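Hi Inês,

Quick update from the workshop for May, and it's a longer one than usual because things finally got moving! The first maple boards for the Wukby set are done. We glued up the strips ourselves, alternating the pale ones with the slightly darker tan ones, and I love how the stripes came out. You asked at our last call if plain boards would be cheaper. They would, a bit, but the kids at Brirkwood kept running their fingers along the bands, so I'd really like to keep them.

The blocks are further along than the boards. We have hearts, stars, hexagons, cylinders, cubes and the little house-shaped pentagon, in red, blue, green and yellow. Tavares did the painting and redid the yellow twice (the first batch looked like mustard, I'm sorry to say).

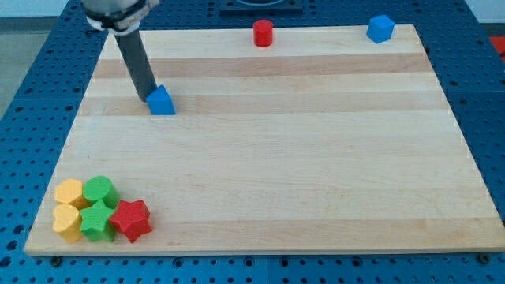 Shapes that stand up on their own are the ones I fuss over most. The heart has been a pain, and we flattened its point a little more in the last round so small hands can get it upright. The stars are fine either way. I'm still going back and forth on the cylinders, which roll if you lay them on their side, and half the teachers think that's a problem and the other half think it's the best part.

Money: we've spent 2,000 of the materials budget, mostly on maple and paint. Driler quoted us up to 8 weeks for the next lumber delivery, so I put the order in early. We've got 9 boards finished and 4 still in clamps.

Next up is the storage box, plus rounding the corners on the cubes. Could you let me know if you want a sample set sent over before then?

Thanks again for everything!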